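# Mallesbridge Upper Room: questions we get asked

**How big is the room?**

It is 112 square metres, on one level, with the store cupboard not included. The kitchenette is across the landing and is shared with the Trulton Room next door.

**How do I book?**

Email the office with the hours you want and what you'll be doing. We hold a provisional booking for three days, then it goes back on the list. Regular weekly bookings are renewed in January and existing users get first refusal on their slot.

**Is there a deposit?**

Yes, £200 for one-off bookings. It goes back to the card you paid with. Regular users pay it once and we keep it until they stop.

**Can we get in early to set up?**

Setting up and clearing away come out of your booked time. If you need longer, book longer – the half-hour rate applies outside the evening slots.

**What tables and chairs are there?**

Folding tables and stacking chairs, all in the store cupboard. Carry the tables between two people and don't drag them. Stack chairs in the same piles you found them in, or the cupboard door won't shut.

**Can we bring our own equipment?**

Yes. Anything with a plug needs a current test label. Keep leads away from the doorway and tape down any that cross the floor. We don't store equipment between bookings unless you rent a shelf, and the shelves are full at the moment.

**Is there wifi?**

There is. The password is on the card by the light switches and changes every three months. It copes with email and video calls. Large uploads are slow in the evening, when the Cemano dance classes are streaming from downstairs.

**How do the heating and lights work?**

The heating is on a timer set by the office. Tell us when you book if you want it on before your start time. The lights have two switches, one for each half of the room. Please turn off both.

**Can we hang things from the ceiling?**

No. The ceiling is white, with structural beams and recessed panels between them, and none of it is for hanging from. That includes paper chains, balloons on strings and anything on a removable hook.

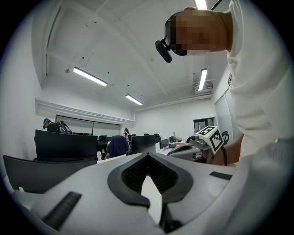 The panels mark easily and are awkward to match. If you want decorations up, use free-standing frames or put them on the tables. Banners can go on the picture rail by the door, with the hooks provided.

**What if something gets damaged?**

Tell us the same day. Small repairs are done by Ctibor Halás and charged at cost. Please don't try touching up paint yourselves – we've had three different whites on one wall that way.

**Can we bring food?**

Cold food is fine. Hot food can be delivered, and Thongsuk on the corner will bring it up the stairs if you ask when ordering. Take all food waste away with you, including from the kitchenette bin.

**Is there parking?**

Loading only at the front. The public car park behind the library is free after 6 pm.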